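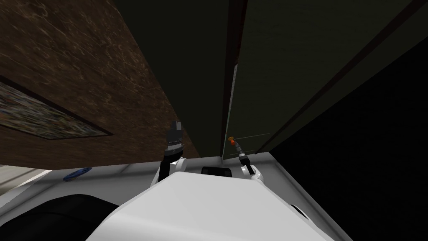 I have been thinking about angels with lutes all January, and I blame a postcard. My friend Sibel Taşdemir sent it from Ultosel, where she was supposed to be at a wedding and had snuck off to the picture gallery between the ceremony and the dinner (good for her). On the front was a detail of an altarpiece by Barnedetti, a painter I had never heard of, with a very serious angel sitting on a step and tuning a lute. On the back she had written "he's FLAT" and nothing else.

So I looked him up. There isn't much. He seems to have had a small workshop, he liked pink marble far too much, and he left behind a handful of altarpieces that got sawn up and sold off piece by piece, the way so many of them were. But one of those pieces is in the museum at Nolcombe! I can get to Nolcombe on the bus! I went the very next morning, in terrible shoes.

The Nolcombe panel is tiny and hangs in a room with a humming radiator and far too many still lifes. It has 9 angels in it, packed together like people waiting for an elevator, and 8 of them are playing something. I found a fiddle, a harp, a little hand-held organ with its bellows, a tambourine, two shawms, and a pair of lutes. The ninth has his mouth open and a scroll in his hands, so I suppose he's the singer.

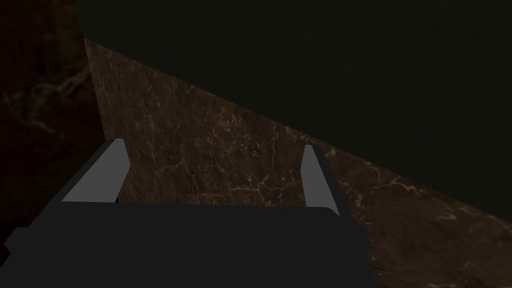

The gripper's two fingers, leaning in toward each other.

What I love about musical angels is how uneven the painters are about it. Some of them clearly had a friend who played. You look at the left hand on the neck of the lute and the fingers are making a real chord, or close enough that a player will stand there and argue about it. Others just thought a lute was a nice shape. I've seen harps with the strings going the wrong way and a fiddle held so low that the poor angel would have needed a second elbow.

Barnedetti is somewhere in the middle. His harp is lovely and I believe every inch of it. His organ is nonsense - the tall pipes are on the wrong side for the keys, unless the whole thing is meant to be backward. I wondered if he had worked from a drawing that somebody had flipped, which happened in workshops all the time, and wrote to Nandini Kaimal to ask. She plays early keyboards and has opinions. She wrote back 2 pages. The short version is that she thinks he painted the pipes first because they were gold and fun, and then ran out of room. 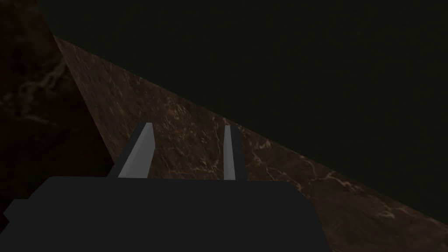 She also asked me about the tuning pegs, which I hadn't looked at closely enough, so back on the bus I went. The guard recognized me this time. We got talking and she told me that most visitors come in to ask where Thomas is, and it took me a minute to work out that she meant the big painting of doubting Thomas on the stairs, with the finger and the wound and everybody leaning in. It's a good painting. I walked past it twice without stopping, which I feel a little bad about.

Anyway, the pegs. On the left-hand lute they're all there, neat as buttons. On the other one the pegbox disappears behind a wing, and I think he did that on purpose because pegboxes are horrible to draw. I've tried. Mine looked like a broken comb.

The panel's inventory number is 497, in case anyone wants to ask for it at the desk, because it isn't on the postcard rack or in the guidebook. There is a bench, but it faces the still lifes. Sibel is coming in the spring and I've promised to take her, and she has promised to bring her tuning fork.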